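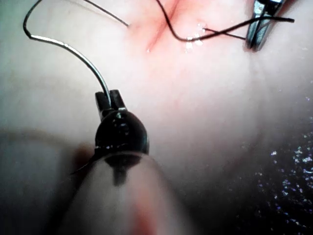

Curved needle in the jaws, black thread on the far end

Wike Help > Stitching and Knots > Needle handling

Why do I keep ending up with the wrong end of the needle?

Posted by Polyxeni Kokkinos, Thursday, June 11, 2020
Viewed 1,877 times

I'm a few weeks into learning to suture and have reached the stage where I can do everything except the bit with the needle.

The picture shows the grip I keep coming back to. The jaws have hold of one end of the curve, the thread is joined on at the other, and the whole arc sticks out to the left like a coat hook. From there I have to get back to a position I can start a stitch from. I do this by letting go, chasing the needle about, picking it up facing the wrong way, putting it down again and saying something unsuitable for a help page.

I've read that you hold it "part way along". Part way along what, and measured from where? My course notes from Hendinside have a very nice drawing of a needle being held perfectly by someone who has presumably never dropped one.

Also, the thread. It loops, it lies across the place where I want the next stitch, and it goes behind whichever instrument I'm about to move. Is there a trick, or do people just become calmer with age?

I'm using black thread on a curved needle with the thread already attached, if that makes any difference. On my own time I practise on a Woltmont pad that now has more holes in it than pad.

Kuldeep Bhatt
Accepted by the poster, 87 votes

Measure from the point. Go back along the curve past halfway, and take hold somewhere between the middle and two thirds of the way to the thread. Nearer the middle for something tough, as you get more control. Further back if you need the length to reach out the other side.

Keep off both ends. The last stretch before the thread is the weakest part of the needle, and squeezing it can bend it or damage the join. The point is the other bit to leave alone. Holding the needle by its point end, as you have in your picture, is how sharp needles become blunt ones, and then you push harder, and then you're back here asking why your stitches look chewed. When you collect it on the far side, let enough come through that you can grip the body of the needle behind the point. If there isn't enough showing, go back to the first instrument and turn it through a bit more.

For getting back to a starting grip, stop putting the needle down. Pass it to the other instrument, and use the thread to steer. Hold the thread a short way behind the needle, let the needle hang, and give it a small tug or a lift. The needle swings round. Wait until it's facing the way you want and take it in the middle. The first dozen times it'll swing every way except that one, then your hands work it out without consulting you.

Roughly square to the jaws is what you're after. If it's leaning, nudge it with the other instrument before you start. People skip this and spend the rest of the stitch making up for it with their elbows.

Rekha Saxena
2 votes

Agree with all that. On the thread: it's probably too long. Everybody leaves it long because they're afraid of running out before the knot, and then they have a washing line to look after. If you're tying after one stitch, cut it shorter. If it's a running stitch you can't cut it down as much, so after each pull, lay the slack on the side you've already finished. Every time, even when it looks fine where it is.

Pull through in the direction of the stitch and don't haul it straight up. And watch the loop while you pull. A loop lying in a lazy U over the work looks harmless and will be under your next bite as soon as you glance at the needle.

Follow the curve with your wrist, too. If you push a curved needle in a straight line it makes a bigger hole than it needs to, which may be what has happened to your pad.

Quang Hầu

have you tried a bigger needle

Comments

Polyxeni Kokkinos: Kuldeep, the swinging business works. It works about one go in four, and the other three are like fishing. I've also checked the old needles and the points are in a terrible state, so thank you for that and I'll be apologising to the pad.

Kuldeep Bhatt: One in four is respectable. Hold the thread closer to the needle if it's spinning too much.

Polyxeni Kokkinos: Quang, I did try a bigger needle. I now hold a bigger needle by the wrong end.

Quang Hầu: easier to see though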